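**Ticket 301: Table top, pink streaks and dark patch**
Opened by: Zulema Olivares
Handled by: Stijn Segers, Stanora
Product: Jara table, 120 cm
Status: waiting on customer

**2024-10-12, Zulema**
The top of our Jara table looks pinker than the sample I was sent. There is also a darker patch in the grain that I took for a stain. I wiped it with a damp cloth and then with dish soap. No change. Can I sand it?

**Stijn**
Please don't sand it yet. A few checks first:

- Run a fingernail over the patch. Does it catch?
- Look at it in daylight with the lamp off.
- Has anything hot or wet been left there?

**Zulema**
Nail doesn't catch. Same color in daylight. Nothing hot that I know of. We did have a plant pot on the table in February, but it stood at the other end. Close up, the streaks go around the patch, if that helps.

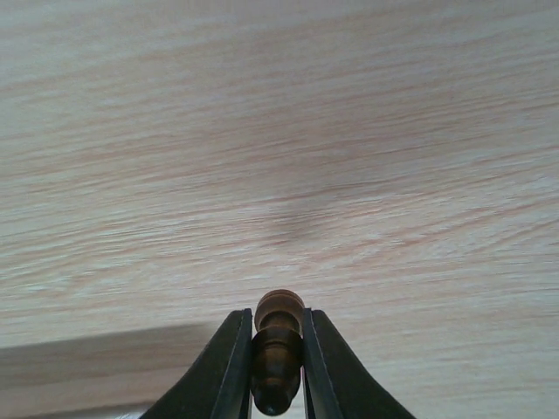
I also tried the Jirier cleaner on a small area near the corner, left it 2 minutes and wiped it off. The pink is still there.

**Stijn**
Thanks. Grain that bends around a darker area is usually a knot, and a knot won't clean off. Stop using the cleaner for now. The color difference is a separate question, so I have asked the Pradar warehouse to check the sample from batch 17. Please send me the number on the label under the top.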